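Notebook: hand-held gripper, yellow fingers, garment trials
18 Dec 2019

Purpose: decide whether the slotted yellow fingers stay on the hand-held unit for cloth work, or whether we go back to the Cleltex pads. Rigid objects are not covered. Those were done at Dullelholm and are written up separately.

Setup

Hand-held unit, label number starting 007, two yellow fingers in the slotted black frame. Finger gap set open at the start of each attempt. Garments on a made bed, one pink item as the target and dark clothing left in heaps to either side. Printed bedspread kept on purpose, as the plain grey sheet used at Vestness made segmentation look better than it is.
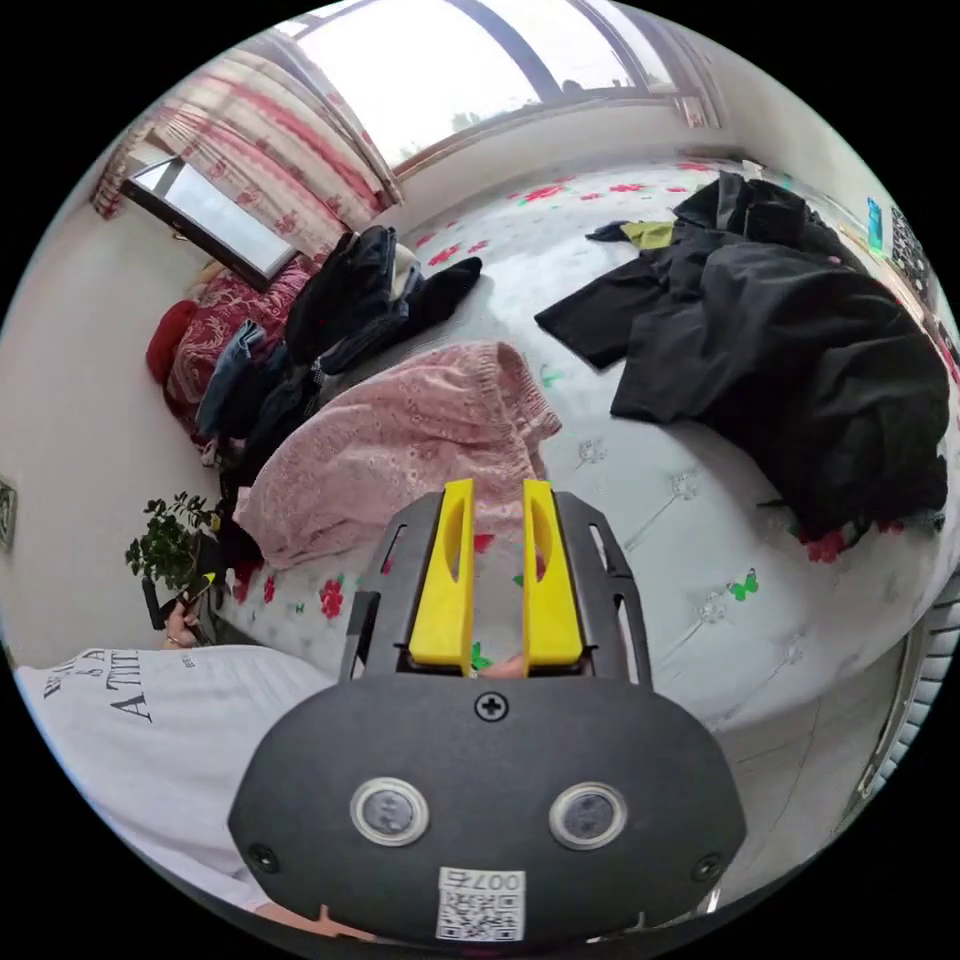 Approach

Came in low, fingers level with the cloth, closing on the nearest fold. Logging ran on the Đào controller at 20 Hz with no dropped packets that I could find. Total for the session 1629 samples after trimming the idle stretches at either end. The first 1000 are enough for the slip comparison, so the rest go to the spare set.

With the garment spread out, the target is thin and nearly flat. The approach angle matters more here than the closing force. Too shallow and the tips skate over the top layer.
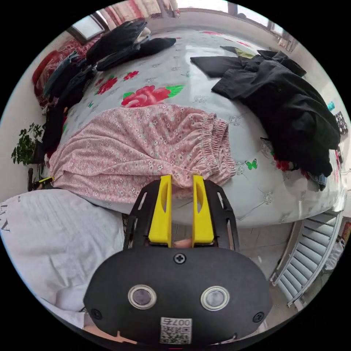

A steeper approach gives the tips something to push against, but the mattress gives way and the depth reading drifts with it. I have corrected for this by hand in three runs and marked them. It needs a proper fix - probably a contact threshold taken from finger load, with depth ignored below it.

Grasp

Straddling a bunched length of cloth was more repeatable than pinching a single edge. The Cleltex pads are better on one layer. The yellow fingers are better on several, and they let go more cleanly.
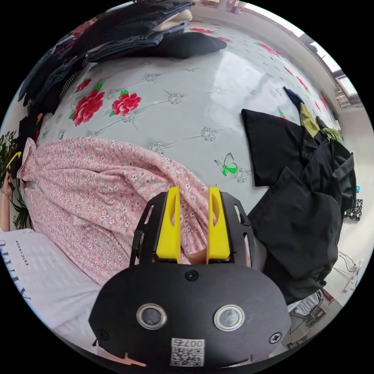

Photo: gripper trials notebook, garment series

Wear on the tips is slight. One finger had worked round in its seat by the end and was re-tightened. Check this before each session and note the torque, which I failed to do.

Two-handed work

Folding needs the cloth held at both ends. The second hand carries a small black grip of its own, and the two tracks have to agree in time before the data is any use. Offset between them was almost 3 frames at the start and steady after resync. I would accept that for folding, not for anything quicker.

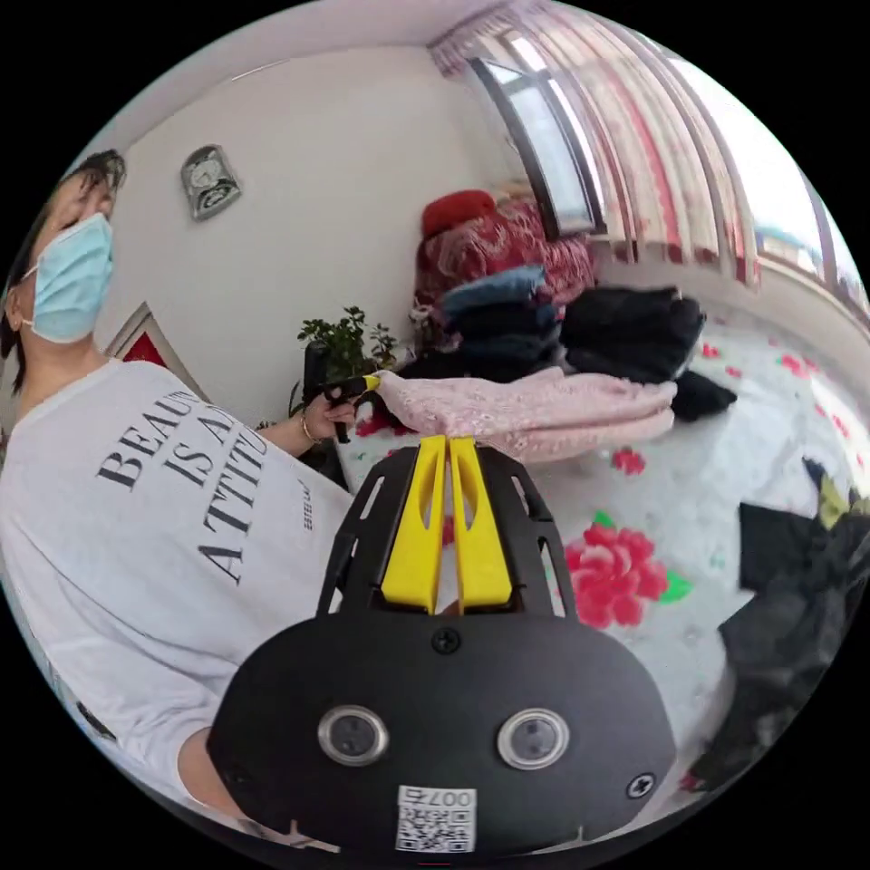

Can the pads and the yellow fingers be swapped without recalibrating?
Only if the tip length is the same. The Cleltex pads sit shorter, so the tip offset has to be measured again after every change.

To do
- Contact threshold from finger load, test on foam first
- Shim for the loose finger seat
- Repeat single-layer pinch with pads, same garment
- Send spare set to Vestness before February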